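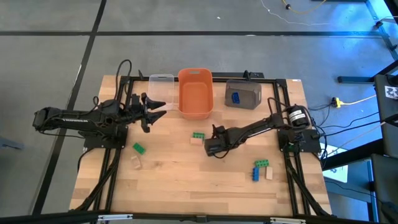

*Three bins at the far edge, bricks and blocks still on the table*

**How do you divide mixed bricks and wooden blocks between bins?**

Posted by Jalumness, 10/3/23

I have three bins: one clear, one orange and one gray. My pieces are toy bricks in green and blue, and small plain blocks in beige. We have 162 pieces now and more will come. I started to sort by color, but I am not sure if it is better to sort by kind. I also want that other people can put the pieces back without asking me.

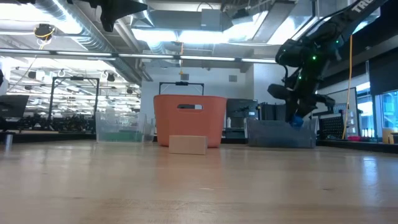 My idea is green in the clear one, blue in the gray one, and the plain blocks in the orange one. Is this too simple? What to do when we get a red brick?

## Replies

**Agbenyega**

Sort by color as long as you have few colors. I did the same with 70 pieces and it was good. When I had 1,236 it was a pain, and I changed to sorting by size. For your red brick, put it with the blocks until there are more of them.

1. Put the biggest bin in the middle, so both sides can reach it.
2. Keep the bins in one row at the far edge and leave the front free for sorting.

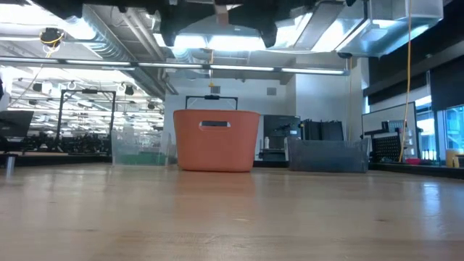
3. Write the color on a piece of tape and stick it on the front of each bin.

**Viveo**

just use one big box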